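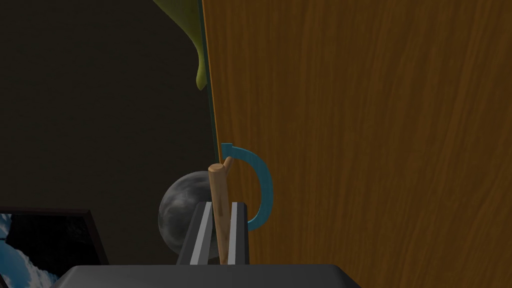
Robotics Club: Simulation Team Update

The simulation group has been meeting every Tuesday in the Drarkdale computer lab, and the spring project is far enough along to report on. The group is teaching a virtual robot to do household jobs in a virtual apartment. All of the work is done on the lab machines, so members who could not get bench time with the competition robot have had plenty to do this semester.

The project is called Bite, after the two-finger gripper. The first job the team picked was opening a door with a hooked handle while the gripper is already holding a wooden stick. Most beginner exercises have the robot put everything down before it reaches for a handle. The team wanted to see what the arm would do with something in its fingers, and whether the stick could be used to work the handle.

Getting the stick to line up with the handle has taken most of the meeting time. If the fingers close too low, the stick tips when it touches anything. If they close too high, there is not enough of it left above the fingertips to reach the curl of the handle. The controls subteam now saves every attempt, good or bad, so the training subteam can sort through them later. At last count there were 304 saved attempts. The goal for the end of May is 3,000.

What the apartment is for

The apartment was built by members over the winter break. It has pictures on the walls, a white counter, and a small cabinet with a green top and an orange drawer front. Small objects are set out on the surfaces for the robot to deal with, among them a gray ball with a mottled surface. The objects can be moved between runs so that the robot does not learn one layout by heart.
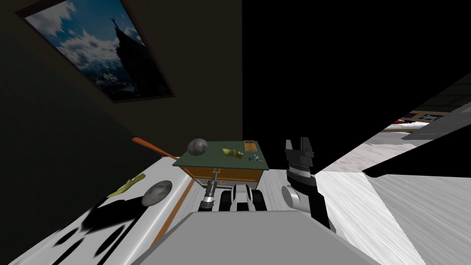
The drawer is the second job. The left arm goes for the drawer front and the right arm is supposed to stay out of the way. Keeping two arms from getting in each other's path has been harder than the team planned for, and two meetings went to nothing else. For now the right arm is parked in a raised position before the left one starts to move. It is slow but it has stopped the collisions.

The head camera is also being worked on. When the robot leans, its view tilts with it, and the early version of the program lost track of the cabinet whenever that happened. One of the newer members rewrote that part in March and it now holds up much better.

Jarnalby showcase

The team will take Bite to the student showcase at Jarnalby. Each entry gets 7 minutes at the table and is scored out of 100. Points are given for the task itself, for the written log, and for how well members explain their code to the judges. Everyone who goes should be able to explain at least one part of the program. Practice talks start at 4:30 p.m. after the regular meeting.

Brultuvov has agreed to lend the club a second graphics workstation through the end of the school year. It will be set up next to the printer and can be reserved on the sign-up sheet by the lab door. Please do not leave runs going overnight without writing your name on the sheet.

New members are welcome on the simulation team at any point in the year. No programming experience is needed to start. Most people begin by driving the arms by hand and recording attempts, then move to one of the subteams after a few weeks. Bring your school login and a pair of headphones.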